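The Set at Brorbridge

A statement of the Office of Public Rooms, entered in the town record on 2024-08-17

The Office of Public Rooms wishes to set down, for residents who were present and for those who were not, the events surrounding the broadcast of the soccer match between Tian and Sillon in the Long Room at Brorbridge.

The Office approved the purchase of one large television in the spring. The set was a Prornon, with a screen of 80 inches, and it replaced a smaller model that had shown a green band down its left side for several years. Residents had grown used to the band. Goals scored on that side were understood to have been scored when the commentator raised his voice.

The Prornon was delivered on a wet morning and signed for by Nusrat Jayasinghe, Officer for Rooms and Keys. Ms. Jayasinghe read the manual in full, including the pages on wall brackets, and recorded in the daybook that the picture was "very good, perhaps too good." The Office asked her to explain the remark. She replied in writing that she could see the faces of the people in the crowd, and that one of them was her brother.

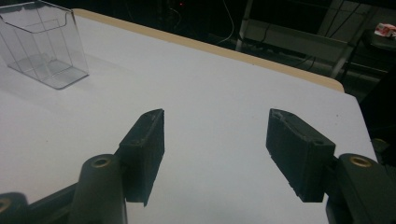 Black gripper fingers, open above a white tabletop.

The Office did not at that time know that Ms. Jayasinghe had a brother. Her personnel file listed no living relatives. On inquiry she stated that he had left for Tian when she was 19, that there had been a disagreement over the sale of their mother's house, and that she had not considered the matter to fall within the scope of the form.

The match she had seen was a qualifying round. Sillon won it, and a second meeting of the two sides was set for the end of the season, in the same stadium. Ms. Jayasinghe requested the use of the Long Room on that evening. The request was granted under the ordinary rules: doors to open one hour before the start, no food from the bakery side to be carried across the carpet, and the volume to be kept within the limit posted by the light switch.

Attendance was 282. The Long Room is licensed for fewer, and the Office has since written to itself on the subject and received a reply.

It had become known in the town that Ms. Jayasinghe was looking for someone. She had told only the woman at the pharmacy. By the time the teams came out, residents had divided the screen among themselves by rows of chairs, the front row taking the lower stand, the second row the stand above it, and so on to the back, where several members of the swimming club stood on a bench and took the flags. A resident of long standing, who has supported Tian since boyhood, was heard to ask people to sit down so that he could see the ball. He was given the corner flag to watch.

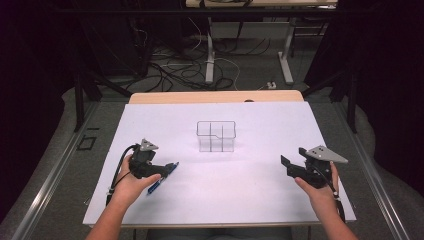 Tian scored early. The Office has been told that the goal was a fine one, although few of those present are able to describe it. The camera turned to the crowd, as it does, and the Long Room rose. Four men were pointed out to Ms. Jayasinghe, who considered each and said no. One of them had a mustache and was argued over until halftime.

Sillon drew level after the break. There was a good deal of noise, and the posted limit was exceeded. When 90 minutes had been played the score stood at one goal each, and the referee added four more.

In the third of these a Tian player went down near the side of the field, and the picture moved for a moment to the people behind him. A man in a gray coat was folding his scarf in thirds, lengthwise, pressing each fold flat against his knee. Ms. Jayasinghe said, "There." She did not say it loudly. Those in the nearer chairs passed the word back.

The man put the scarf in his pocket and stood up to beat the traffic. The picture returned to the field, where Sillon had been given a free kick, and from this they scored.

The Office does not hold a recording. It wrote the next day to the stadium at Tian, enclosing a description of the coat, and was informed that the stadium could not pass letters to members of the public but would keep this one at the ticket window until October. Ms. Jayasinghe added a page of her own, which the Office did not read. The envelope was weighed at the front desk and nine stamps were put on it. She has asked for the Long Room again on the opening night of the new season, and the chairs have been set out.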